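Search posts
Search this thread
Go

Went back to the Stenari sculpture walk this morning. It closes soon and I wanted to see it once without the opening weekend crowd. Notes as I go through them tonight, 20/02/2026.

It's a cliff path, 3000 meters from the parking lot to the lighthouse end. Mostly flat, with one bad set of stairs past the second beach. Strollers have to take the road there and rejoin at the kiosk.

I started at the lighthouse end and walked it backward. The numbering on the map assumes you start at the lot, so you read everything in reverse, but you also get the first half of the path almost to yourself.

The piece I liked most is called Radu. It's a low curved wall of rusted steel set into the grass above the rocks. From the path it looks like part of an old sea wall. You only notice it's new when you get to the end of it and there's a gap cut at knee height with the water showing through.

Kids crawl through the gap. There's a sign saying they can, in small print, under the title.

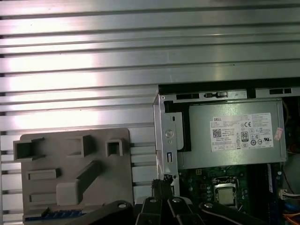 Torketti wrote back to my post from opening weekend: I thought Radu was better in the rain, the steel goes nearly black and the gap looks a lot deeper. Did you see the one with the sails? Ours had a rope around it and no explanation.

I did see the sails. The rope is gone and so are 2 of the sails. The label now says the work has been altered by wind and the artist is happy to leave it that way. I think it looks better with fewer. Before, they hid the headland from the bench, and that bench is the best place to sit on the whole walk.

Arach is the big one on the beach that was on all the posters. Long thin legs, no body to speak of, and you can walk under it at low tide. At high tide the legs stand in the water and you look at it from the steps. I got there at the wrong time on both visits so I can't tell you what it's like from below.

If you want low tide, check a tide table and not the events page. The events page still had last week's times on it.

Catalog is at the kiosk. I bought one this time. Good paper, decent photos, but the photos were taken in the workshops before anything was installed, so you don't see any of the pieces against the sea. The essay at the back about the old quarry is worth reading.

People's vote: you put a paper slip in the box by the kiosk. There were 1020 slips counted when I looked at the board and Arach was ahead. Mine went to Radu.

Food is one coffee van and a place doing flatbreads. The line for flatbreads was long by noon. Water taps at both ends and none in the middle, so fill up before you set off.

The indoor show with the small works is in the surf club hall, and I nearly missed it. It's upstairs. Small bronzes, a few glass pieces, and drawings for some of the big works outside. The drawings for Radu show it twice as long, going right down to the rocks. I'd like to know why it got cut.

They're asking for proposals for next year already and the deadline is in August. The form was in a stack next to the visitor book.

Parking was fine before nine. When I left, cars were lined up back to the main road.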